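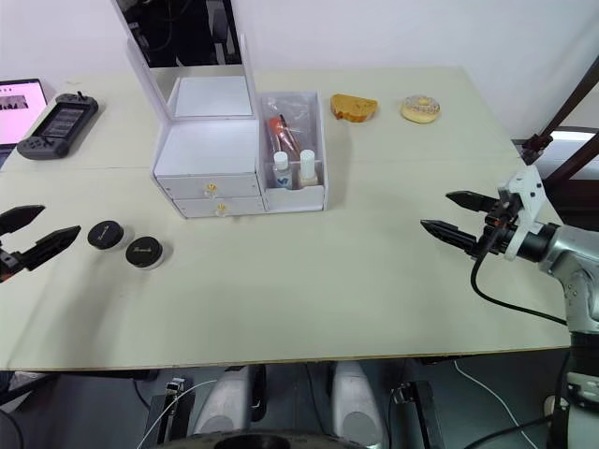

Figure 4. Organiser with mirrored lid, two drawers and side tray; two cosmetic jars stand on the tabletop.

4.2 Small items and open storage

Households in the Rarkach sample kept cosmetics on surfaces that also served for work, eating and play. Of the 842 items logged in September, 746 were stored within reach of a seated person. The arrangement in Figure 4 is typical of the mixed surfaces recorded: an organiser shares the table with a laptop, a handheld game console and play food. Bottles were usually kept upright in open trays, whereas jars were more often left on the table itself.

Thaweesak and Nic Aodha coded each item by shape, size and marking. Round jars proved difficult to code from the side, as similar lids were common within one household. Lettering on the lid was therefore entered as a separate field.
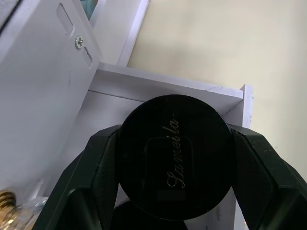

Figure 5. Black jar lid with the name "Lameila" in gold script.

Where a name could be read, it was copied as printed. Faint or partial lettering was entered as unread and passed to a second coder. Agreement between coders is reported in Section 6.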